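How we review wrist camera episodes at Dralton before they count toward a sim benchmark. A short thread, since people keep asking me for our rules.

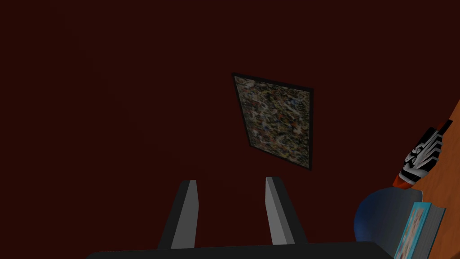 1/ Every episode starts with the gripper open and both fingers in view. If a finger is missing from the first image, the episode goes back. No exceptions for good scores.

2/ We run 100 episodes per task for a check and 300 for a release. Fix the number before you start. Don't stop early when the results look nice.

3/ Background stays in. Wall art, books, dark walls, dim light - a policy has to cope with them, so we don't crop or brighten anything before review.

4/ Two reviewers per batch, working apart. Cúc Lã and Duyên Hứa did the January set. They disagreed on 20 of 242 episodes, and all 20 went in the report with both labels.

5/ Write the success rule in one sentence before the first run. "Book upright on shelf, fingers clear" is fine. "Task done" is too loose to score.

6/ Log the scene seed and the build of the simulator. We lost a week on Prornar over a missing seed.

7/ Next up is a rule for timeouts. Draft goes out to the Gounder team first, then I'll post it here.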